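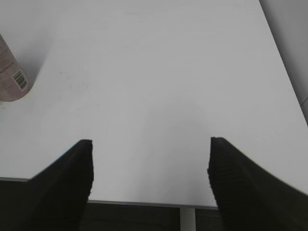 How Food Stays Good in a Can

Food goes bad because tiny living things called microbes eat it. Microbes are too small to see without a microscope. They are in the air, on your hands and on the food itself. If you leave cooked beans on the counter for a few days, the microbes multiply and the beans start to smell sour.

A sealed can keeps food safe for a long time, even on a shelf with no refrigerator.

What happens at the cannery

First the food is washed, peeled or chopped. Machines drop it into open cans, often with water, juice or sauce. Then a lid goes on top. The edge of the lid and the edge of the can are folded together and pressed flat. This fold is called a seam. Run your finger around the top of a closed can and you can feel it.

Next the closed cans are heated under pressure in a big steel cooker called a retort. The heat kills the microbes that could spoil the food or make people sick. New ones can't get in, as long as the seam stays tight.

What are cans made of?

Most food cans are steel. Some have a very thin coat of tin on them, and that is where the name "tin can" comes from. Many drink cans are aluminum, a lighter metal. The inside usually has a thin lining so the food does not touch the metal.

Why are they round?

A round can has no corners. Corners are weak spots when a can is heated and the pressure inside goes up. A round can is also easier to seal all the way around.

Reading the outside

The label tells you what is inside, how much there is and what went into it. Look for the ingredients list. The ingredient there is the most of comes first.

Most cans also have a barcode, a patch of black bars on a white background. The bars stand for numbers. A scanner at the store shines light on them, and the white parts bounce back more light than the black parts. The computer turns that pattern into a number and looks up the price. The price is not in the barcode — it is stored in the store's computer.

Cans to leave alone

Do not open a can that is bulging, leaking or badly rusted. A deep dent on the seam is a bad sign too. Tell an adult, and do not taste the food to check it.

After the can is empty

Steel and aluminum can be melted and used again. Rinse the can and put it in the recycling. Watch out for the cut edge of the lid — it is sharp.

Words to know

Microbe: a living thing too small to see with just your eyes.
Seam: the folded edge that holds the lid on.
Retort: a large pressure cooker for sealed cans.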